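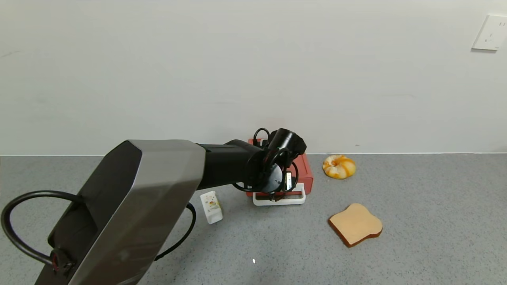 The arm at the toaster, Lillwood open day.

Wednesday, February 16, 2022

I took the afternoon off and drove out to Skonville for the open day at Lillwood. Desmond Ostrowski had told me to get there early and he was right, the parking lot was full by 2.

Most of the ground floor was offices, so I went straight to the kitchen bench. They have one arm set up at a counter with a red toaster, a slice of bread, a bagel-shaped pastry and a little drink carton. Colette Besson ran the demo. She said they have logged 404 runs at this counter since August and want to reach 4000 before they change the layout.

I asked why a toaster. She said bread is soft and the slot is narrow, and everybody watching knows how it should go. The bagel is harder for it than the slice.

It moves slower than I expected. I stood there for some 520 seconds by my phone timer and saw two full tries. The first one dropped the bread short. The second went in.

Thibault Tanguy showed me the software after that, but it was loud and I missed half of it. Coffee was free. They are doing another one in the summer and I will probably go.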